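Call for participants: remote teleoperators for the Drudar block tasks

Posted Apr 23, 2020

Ulleck is looking for people who would like to drive a simulated robot arm from their own computer and, in this way, help us to collect examples for a learning system. The work is paid, part-time, and done completely from home. You do not need to be an engineer and you do not need to have seen a robot before.

What the project is

Drudar is a program that learns to handle small objects by studying how people do it. It does not receive rules. It receives recordings, which we call episodes. In every episode one person guides the arm through one short task, for example to bring one colored block next to another one, or to put two bars in a line. The system keeps the movement of the arm, the opening of the gripper and the views of the cameras, and later it is trained on all of this together.

At this moment we have 936 accepted episodes. This is a good start, but most of them were made by the people in our own office, and we have noticed that we all move in the same way. The system has learned our habits — also the bad ones. For this reason we want new hands.

What you will do

After you log in, you receive a written instruction with the colors of the blocks that matter for the task. The blocks are placed differently for each episode. You move the arm with a mouse and keyboard, or with a game controller if you own one. You have a view of the room and a round, very wide view from the gripper, and you can change between them when you like. In the round view straight lines become curves. Most people need one evening to get used to it.
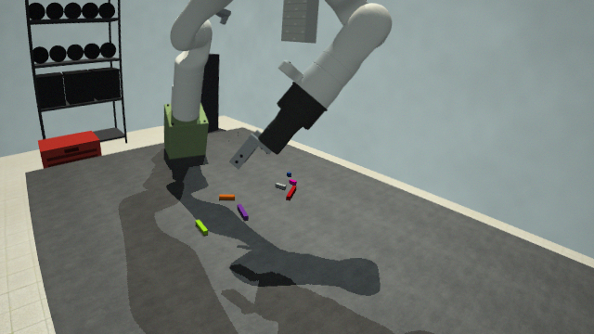
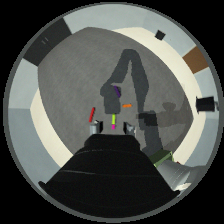 Two views from the simulator: the room, then the gripper.

The gripper view is the subject of most questions we receive. Marwat, who joined us in the first group, wrote that for the first 20 episodes the room view felt safer and the other one was only confusing, but that after this it was the opposite, and now the room view is used only to see where the arm is before starting. The same message asked us to warn new people about shadows, because it is easy to take the edge of a dark shadow for the end of a bar and to close the fingers too early. We agree with both remarks, and the second one is now a part of the training.

An episode may be slow. It may also contain a mistake, if you correct it calmly. We like corrections very much, as the system has to learn what to do when a block slips or turns. What we cannot use is an episode with long pauses in the middle, or one where the wrong color was moved and the person continued as if it was right.

Who we are looking for

You are 18 or older and you can read simple instructions in English. You see the difference between colors such as red, orange and magenta without difficulty. You have a computer that is not too old, with a stable internet connection, and a quiet place where you can work for one hour without a break. Left-handed people are especially welcome — we have almost no episodes from them.

Experience with video games can help, but it is not a condition. Patience is more important.

Time and payment

The work begins in May. Each participant gets a package of up to 328 episodes, and you divide it over four weeks as you prefer. Please do not plan more than two hours in one day, as tired people make strange movements and the episodes must then be repeated. For a complete package we pay $500. If you stop before the end, you are paid for the part that was accepted. The training session is also paid, at the same rate.

What we record

We record only what happens inside the simulator: your commands, the camera views and the time. We do not record your face, your voice or your screen outside of our window. Your name is not stored together with the episodes. The recordings may be shared later with other research groups, and you will be asked to agree to this in writing before you begin. If you do not agree, we cannot accept you for this round, but you may still ask to be on the list for Flastero, our second project, where the data stay inside the company.

How to apply

Please write to us through the contact form on this site and choose "Drudar participants" as the subject. Tell us in a few sentences which computer and operating system you use, whether you have a game controller, which hand you write with, and at what hours you are usually free. A CV is not necessary.

We answer every message, normally within one week. If your computer is suitable, we send you a link to a short trial with three tasks. The trial is not an exam — it shows us if the connection is fast enough, and it shows you if you like this kind of work. Applications are open until all places are taken.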